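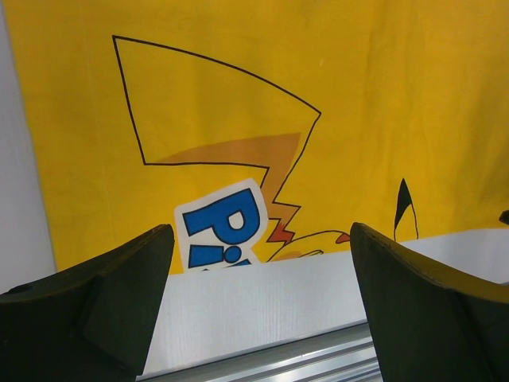

4.3 Teaching a cloth task

Read section 4.2 before you start. The Stirnivow arm must be homed and the speed limit set to Slow.

What to expect: folding is still the least reliable household job in the Tindum task library. Cups and boxes work on most tries. Cloth changes shape each time it is touched, and a fold learned on one towel may fail on the next. Plan to stay with the arm for the whole session.

1. Clear the tabletop of everything except one cloth. Start with a single layer.
2. Lay the cloth so that a strip of tabletop shows along the edge nearest the gripper.
3. Open Tasks > Cloth > New and check the wrist view. Both fingers should be in view, with a gap between them and fabric visible in the gap.
4. Open the fingers fully and lower the gripper until the tips are just above the table. Press Set Height.
5. Guide the arm by hand through one pinch, lift and fold. Press Save.
6. Repeat step 5 until the counter reads 238. You can stop and resume at any time.
7. Press Train. Do not switch off the controller until the light is steady green.

Note: Printed fabric is allowed. Thick black outlines in a print can be mistaken for the edge of the cloth. If the gripper closes on a printed line, go to Edge Settings and lower Contrast to 4.

Note: Wrinkles near the pinch point are a common cause of missed grips. Smooth them by hand before each run.

CAUTION: Keep hands away from the fingers once Run is pressed.

CAUTION: Do not leave a cloth task running unattended, even after over 1,000 saved folds.

Section last changed 17 Aug 2021. For the Pillitz gripper, see 4.4.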